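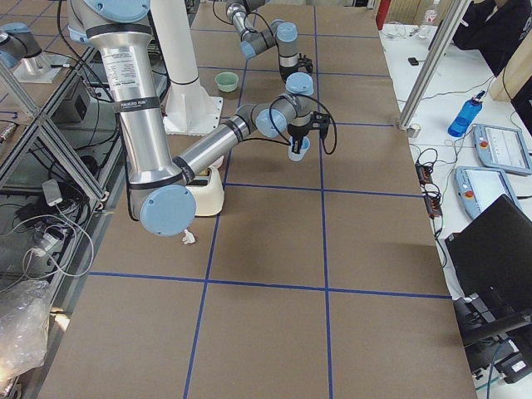
*Blue tape over cardboard, marked off into big sections.*

Jan 13, 2022

# How I sort a giant box of old family papers (without losing a month to it)

My uncle left behind over 50 years of paper. Letters, receipts, church bulletins, a warranty for a Gasness toaster that I'm pretty sure went out with the trash before I was born. It all came to me in October, in boxes with no labels, and for a while I just walked around them.

If you've got boxes like that too, this is the way I ended up doing it. I'm not an archivist! I've just now done it twice, once badly.

## Before you open anything

Get yourself a big flat surface you can leave alone overnight. A dining table works if your household can eat somewhere else for a while (mine grumbled, then discovered the couch). The floor is fine too if you have good knees and no cat.

Cover it with something plain and run painter's tape over the top to make big sections. Bigger than you think. My first grid had cute little squares the size of a paperback, and the first legal-size deed I pulled out covered half my categories.

You'll also want:

- sticky notes and a fat marker
- soft pencil, no pens near the old stuff
- a bunch of plain folders (acid-free if you can swing it, I buy the Rusum ones)
- a flat butter knife for rusty staples
- a trash bag and a separate bag for shredding

Wash your hands and skip the lotion. I skip gloves for paper, too. They make me clumsy and I tear things.

## Step 1: Name your sections, loosely

Put a sticky note in each section. Mine say Letters, Money, House, School & Work, Photos, and Huh? You need the Huh? one. Mine fills up first every time, and I've stopped feeling bad about it.

Please don't sort by date yet. I know, it's so tempting, you find a 1961 electric bill and you want to put it next to the other 1961 thing. Half of what you find won't have a date on it, and you'll be stuck holding a grocery list up to the window looking for clues.

## Step 2: Fast pass, no reading

Set a timer for 20 minutes. Take things out of the box one at a time, look just long enough to know which section it belongs in, put it down, grab the next one.

The no-reading part is where I fell apart the first time. I found a bundle of letters from a cousin in Tullbridge, sat down with them "for a second," and that was the whole afternoon gone.

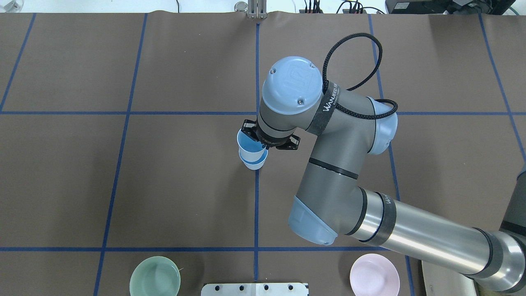 So now if something grabs me I stick a little flag on it and keep going. The flags are my reward later, with coffee.

Anything in an envelope stays in its envelope. The postmark may be the only date you ever get. If a letter has come loose, pencil a tiny matching number on both pieces, in the corner, lightly.

## Step 3: Stop when the piles get tall

Once a pile starts leaning, stop and folder it, even if the box is only half empty. Write the section name on the folder and which box it came out of. I didn't write down the box numbers the first time and I'm still annoyed, because the boxes had been packed room by room and that told you a lot.

Musty stuff gets its own spot away from everything else, with some air around it. If you see fuzzy mold, bag it and take it out of the room.

## Step 4: Toss the easy things

You are allowed to throw things out. I'll say it again for the people in my family: you are allowed.

My toss list is canceled checks, blank forms, utility bills (I keep one per house, for the address), and manuals for machines long gone. Anything with an account number goes in the shred bag. Anything with handwriting on it gets a second look first, and that includes the backs of envelopes. My uncle did all his best complaining on the backs of envelopes.

Suleiman Ogunleye, who taught the family history evening I went to at the library, told us to wait a week before the trash bag leaves the house. I've fished things out twice.

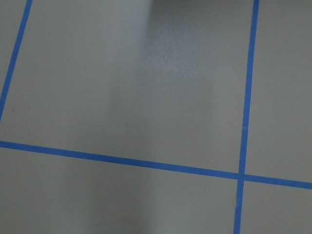 ## Step 5: Now you can do dates

Take one folder at a time and empty it onto your clean surface. Swap the sticky notes for decades and go again. This round is slower, and you get to read! Pull your flagged items and enjoy them.

For undated letters, look for the stamp price, the return address, who's pregnant, whose dog it is. I've got 6 letters pinned to a single summer purely from mentions of a lost spaniel.

## Step 6: Scan the good ones

I only scan what somebody else in the family would really want. With close to a whole closet of paper, scanning everything would've meant 4,000 files called "scan" that no one opens. Name each file with the year first, then who wrote it, then who it was to. If you don't know the year, put a question mark word like "maybe1950s" and move on.

Peel the tape up slowly when you're done, and check underneath the covering before you fold it. I found a ticket stub under mine.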